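Ticket 3615: demo cell, left hand slow to release
Site: Vuldale open day, stand 10
Opened by: Dede Abugri
Assigned to: Perrine Joly (Gradix support)
Priority: high, visitors on site
Date: Friday, January 12, 2024

Reported fault
During the second group's visit the left hand was late opening after a grasp. The Timent controller logged fault 88 (release timeout) and paused both arms. Right arm had no faults of its own. Dede cleared it from the pendant and it came back on the next run. The cell is the two-arm table with the cloth, the orange rack and the wooden tray.
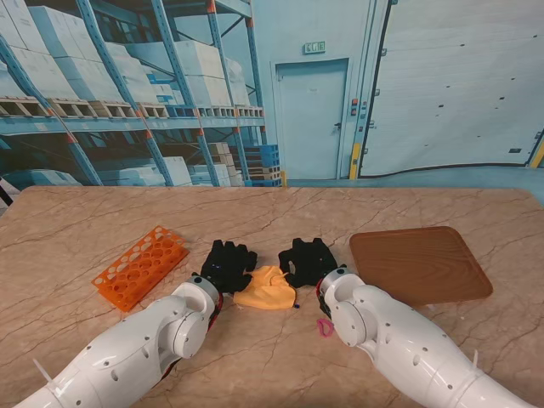 Step 1. Restart
Dede restarted the controller with the arms parked. Self-test passed on both sides. Ran the cloth task with no visitors at the rope. Fault 88 again on the fourth run, left side only.

Step 2. Cables and settings
Reseated the left hand connector, no change. Perrine dialled in and compared the two hand profiles. Left grip force was set to 81, right was at the default. Dede thinks it was raised at the Šimkus visit, when they wanted a firmer hold on the rack, and never put back. With the force that high the fingers stay closed past the release window.

Step 3. Left hand grasp check
Put the left profile back to default and saved it. Asked Dede to run single grasps on the orange item with the left hand closed down on the tabletop and the right hand held over the cloth.
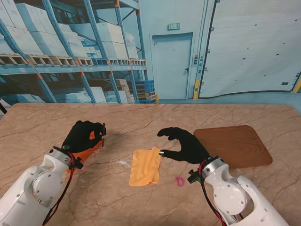
Ten grasps, ten releases, no fault logged. The full task was then run twice and Dede let the next group in. Please don't load the old profile from the USB stick, it still has the high value in it.

Status
Open, monitoring. Perrine to send a clean profile for both hands. Release window setting to be looked at before the March visit.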